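What my hands learned from teaching the arm

Posted in January by Faraji Minja

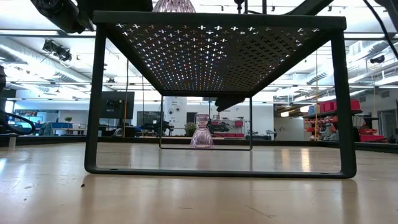

I have now been three weeks in the teleoperation room at Korkumo, and my friends still ask me what I do all day. I say that I move two handles and a robot arm moves the same way, a little later. They think it is like a video game. It is more like writing your name with the wrong hand, again and again, until the name looks calm.

The task this month is called Munshi in our list. I don't know who gave it this name. It is glass work: small pink vases and a dark metal stand with a top full of little cross-shaped holes. There is a place under the stand for one vase and a place on top for another. The arm must take the glass, carry it, put it down and let go. The letting go is the hardest part for me. When I open the handle too fast, the finger gives the glass a small push, and I have to delete the whole demonstration.

Ineke Mulder, who trained me, watched my first day and said only one thing: "You are correcting too much." I did not understand her until she played back my recording. The arm was shaking like an old man with a cup of tea. Every small doubt I had in my wrist was there, and the model would learn the doubt too. So now I decide the path before I touch the handles, and I accept a path that is a bit ugly if it is smooth.

Going under the stand is a different thing than going over it. From above you have all the air you want. Under it you have two frames to think about, and the depth is difficult to judge from the screen. I learned to come in low and slow, and to stop for one breath before I close the fingers.

Our goal for Munshi is 1,000 good demonstrations. In my best session I made 100, and I had to throw away 13 of them. I was a little proud – then Ineke showed me the numbers from the Sosesberg team, and I went back to work.

My shoulders hurt in the evening, more the left one. If somebody has a good exercise for this, please write it in the comments. Next month I start with folding cloth, and I am told that I will miss the glass.

3,228 views · 13 comments · Share

Recent posts
My first week at Korkumo
Why I moved away from Pestotmont
Learning to use my left hand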